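Cuaderno de laboratorio – control y percepción, banco de simulación
Septiembre, entrada empezada a las 9:40

Tarea de esta semana: que el brazo cercano escriba palabras cortas en el teclado de juguete pulsando tecla a tecla con los dedos cerrados. El planificador es Telska, sin cambios desde la última entrada. Lo que se toca es la percepción (módulo Dralla) y la conversión de letra a pose de pulsación.

Estado al empezar. La tanda de anoche terminó sin colgarse: 492 pulsaciones intentadas, 247 registradas por el teclado con la letra pedida. El resto se reparte entre letra vecina, pulsación que no llega al umbral y casos en que Dralla no da ninguna letra y el ejecutor se salta el paso. Esto último no debería ocurrir en silencio. He cambiado el ejecutor para que se detenga y escriba el motivo en el registro.

10:15. Reviso los fotogramas de la cámara de muñeca. El lector de teclas se entrenó con recortes en orientación normal, con una variación de giro pequeña, y desde la muñeca el teclado llega cabeza abajo casi siempre. El clasificador confunde la M con la W y la N sale con confianza baja, aunque invertida sea casi la misma letra. Además la sombra del propio brazo cae sobre las teclas de un lado y el umbral adaptativo las parte en dos. 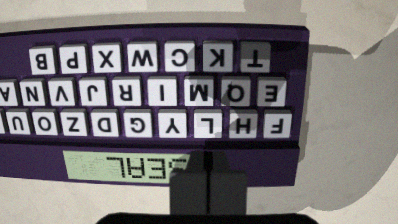
Hay dos maneras de arreglarlo. La primera es girar la imagen según el ángulo de la muñeca antes de pasarla al lector. Ese ángulo lo tenemos siempre, lo publica el controlador a cada ciclo, pero la orientación del teclado sobre la mesa no la sabemos hasta haberlo detectado. La segunda es dejar de leer letras una a una: detectar la rejilla completa, probar las dos orientaciones posibles y quedarse con la que concuerde mejor con la distribución conocida. El teclado no es QWERTY y las letras están barajadas, pero la distribución es fija dentro de cada episodio, así que basta con una lectura buena al principio.

Me quedo con la segunda. Araceli Orozco prefería la primera por ser menos código. Lo hablamos y quedamos en esto: primero la rejilla, y el giro por ángulo de muñeca solo como valor inicial para no buscar a ciegas.

11:50. Rejilla implementada. Apuntes para quien la toque después:
– Las tres filas no tienen el mismo número de teclas y van desplazadas entre sí. No ajustar una rejilla rectangular. Se ajusta una recta por fila y luego el paso dentro de la fila.
– Si la fila se sale del encuadre, la tecla cortada cuenta para el paso pero no para la lectura.
– La pantalla verde se usa como ancla. Está en el lado contrario a la primera fila y resuelve la ambigüedad de 180 grados antes de leer ninguna letra. En las pruebas con recortes guardados bastó con eso.
– El texto de la pantalla sirve para verificar lo escrito, pero no lo leo con la pinza encima. Con los dedos abajo se tapa la parte derecha y el lector da por buena una palabra incompleta. Ahora la verificación espera a que la muñeca se retire.

12:30. Paso los recortes guardados por el lector nuevo. Los fallos que quedan son casi todos de teclas con el borde de la sombra cruzando la letra. He cambiado el umbral adaptativo por una normalización local por tecla, con la máscara sacada de la rejilla. Mejora a simple vista, falta medirlo en una tanda completa.

Comida.

14:20. Lanzo una tanda corta con los dos brazos cargados en el mundo. El lejano no participa en la escritura, pero lo dejo porque su modelo de colisión sí influye en los planes de Telska y no quiero resultados que cambien al añadirlo. La cámara fija la uso solo para la pose gruesa del teclado: un rectángulo con orientación. La lectura de letras se queda en la muñeca.
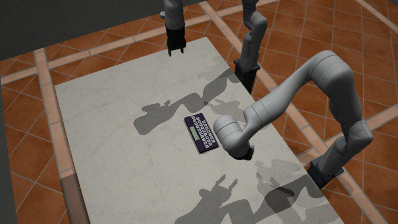 El segmentador de la cámara fija daba esta mañana un centro del teclado desplazado, y el desplazamiento variaba con la postura del brazo, lo que descartaba un error de calibración. Separa por luminancia, una herencia de Deller, donde la mesa era oscura y el objeto claro. Con el mármol claro y el teclado morado casi negro, lo siguiente más oscuro sobre la mesa son las sombras de los brazos, y la que queda por encima y a la izquierda del teclado es bastante más larga que él. Cuando la máscara engancha un trozo de esa sombra, el centro se va hacia ella. He pasado a segmentar por tono y saturación: la sombra sobre el mármol sigue siendo gris y el morado conserva algo de color incluso en oscuro. La barra verde de la pantalla se segmenta aparte y da el sentido del eje largo.

15:35. Con el segmentador nuevo el centro ya no se mueve al cambiar la postura del brazo. Queda un salto pequeño si la muñeca tapa una esquina del teclado. Lo dejo: la pose gruesa solo sirve para colocar la cámara de muñeca encima, y desde ahí manda la rejilla.

Control de la pulsación. Bajada en vertical desde la pose previa, parada por contacto o por límite de recorrido, lo primero que llegue. La espera tras el contacto era demasiado corta y parte de las pulsaciones no llegaba al umbral. La subo a 115 ms. También he quitado el reintento automático, porque repetía la letra si la primera había entrado tarde y el registro las contaba como una.

16:45. Anomalía sin resolver: Telska propone a veces pasar el codo por el lado del otro brazo para ir a una tecla contigua. El plan es válido y no hay colisión, pero tarda mucho más que un movimiento directo. Ocurre con la semilla 1163 y de momento no lo he reproducido con otra. Sospecho que la solución de cinemática inversa salta de rama entre dos teclas. Voy a pasarle la configuración actual como referencia y a penalizar el cambio de rama.

Pendiente:
– Tanda completa con rejilla, segmentador y espera nuevos, con las mismas palabras que anoche para poder comparar.
– Separar en el registro «letra vecina» de «sin contacto». Ahora van juntas en un mismo código.
– Araceli revisa la penalización de rama antes de fusionarla con la rama principal.
– Pasar el segmentador por color a Huerta. Allí usan el mismo nodo de cámara fija y seguramente tienen el mismo problema sin haberlo visto. Avisar de que los límites de tono son de este teclado y están puestos a mano en el fichero de configuración.

18:10. Tanda completa lanzada. El registro va en la carpeta de siempre, con el sufijo «rejilla».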